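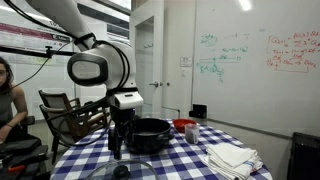

글쓴이: 클라브비(Clavby) 공유작업실 자동화반 강사
12월

제5강 유인물: 케이블과 뚜껑

지난 시간까지 그리퍼를 달았으니 이번 시간은 배선입니다. 재미없는 주제라는 건 압니다. 그래도 이 반에서 멈춘 팔의 대부분은 수식이 틀려서가 아니라 선이 당겨져서 멈췄습니다. 화이트보드의 빨간 식은 다음 강에서 다루니 지금은 베끼지 않아도 됩니다.

1. 고정
케이블은 위쪽 링크의 가는 쪽 끝에서 스트랩으로 한 번 묶습니다. 관절 옆은 선이 하우징을 감고 돌아가므로 꽉 조이지 마세요. 손목에서 늘어지는 고리는 보기 싫어도 그대로 둡니다. 작년에 누가 그걸 단정하게 정리했고, 우리는 커넥터를 새로 샀습니다. 3,000원짜리였는데 배송이 23일 걸렸습니다.

2. 작업대
둥근 탁자에 체크무늬 식탁보를 깝니다. 격자가 있으면 냄비를 같은 자리에 되돌려 놓기 쉽습니다. 다만 천이 밀리면 격자도 같이 밀립니다. 줄란스(Julance) 조가 이 사실을 발견하는 데 저녁 하나를 썼습니다.

3. 과제: 냄비와 뚜껑
뚜껑은 냄비 앞에 손잡이가 위로 오게 놓고 시작합니다. 그리퍼는 손가락을 아래로 향한 채 냄비 옆에서 대기합니다. 순서는 다음과 같습니다.
- 뚜껑 손잡이 위로 이동
- 하강, 파지, 2초 정지
- 냄비 위로 이동 후 내려놓기
유리 뚜껑은 깊이 센서가 싫어합니다. 체크무늬가 그대로 비쳐 보이니 센서 탓만 할 일도 아닙니다. 위치는 검은 손잡이로 잡으세요.
빨간 그릇과 투명 컵은 장애물입니다. 경로가 그 위를 지나면 감점하고, 컵을 엎으면 옆에 접어 둔 흰 수건으로 직접 닦습니다.

4. 제출
다섯 번 반복한 로그와 케이블 사진 한 장. 로그 파일 이름에 '최종'을 두 번 이상 쓰지 말 것. 실패한 회차도 지우지 말고 내세요. 전부 성공한 로그는 제가 따로 읽어 봅니다.

관련 자료
제4강 그리퍼 장착과 영점
제6강 상태 추정, 빨간 식 읽기
이치카와(Ichikawa) 클램프 사용 메모
에도메티(Edometti) 조 중간 발표 자료
작업실 야간 이용 안내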